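Speaker notes, gripper comparison talk
December 18, 2022

Hi everybody, thanks for coming back in after coffee. I'm Yupin Inthanon, I work on manipulation at Volberg, and I spent a good part of this fall making two grippers do the same chores over and over in simulation. (Pause, check the clicker works. It didn't last time.)

So the two grippers. One is the Varkholm, a plain parallel jaw with flat pads, very boring, I love it. The other is the Langlois, three fingers, underactuated, wraps around whatever you shove it at. Same arm model for both, same controller, same wrist camera settings. I was really strict about that, because the first time we tried this we changed the controller halfway through and had to throw the whole batch away. Ouch!

Say the thing about the simulator here. We used Andora, our in-house one, and it's good at rigid contact and pretty bad at anything squishy. Keep that in mind for every number I show you.

We ran 277 kitchen setups in all. Each gripper got 5 tries per object, and a try only counted if the thing stayed up for 4 seconds. I picked the objects to be annoying in different ways: something with a stem, something flat, something lumpy, something with a handle.
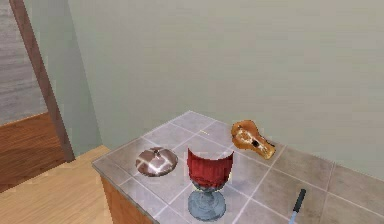

The goblet is where I expected the three fingers to run away with it, and they sort of did. They close around the cup and don't much care about the angle. The parallel jaw wants the stem, and it wants to come in from the side, so the planner has to work harder. But when it gets the stem, it really gets it! Go slow on this part, people always ask about it.

Pot lids, different story. The only decent place to grab one is the knob, and the flat pads just pinch it and go. The Langlois kept trying to wrap, one finger would touch the lid first, and the whole thing would skate off across the tile. I watched that replay way too many times. (Laugh if they laugh.)

Knives, I'll be quick. Both grippers are okay on the handle if the approach lines up with it. Most of our misses were the camera's fault: a shiny blade confuses the depth estimate and the grasp point slides down toward the wrong end. We're going to try a second camera angle in January.

Bread-type things: take my results with a lot of salt. Andora treats a crust like a rock, so both grippers look great, over 80 percent, and I don't believe it for a second. If anyone here has a decent soft contact model, please find me at lunch, I will buy the lunch.

Okay, so which would I put on the arm? For our kitchen work, the Varkholm, with a better planner behind it. It fails in ways I can understand from the log. If your world is mostly cups and bottles I'd go the other way, and I'd spend my time on finger timing.

(Skip the controller tuning slide if we're running long. Leave the email slide up for questions.)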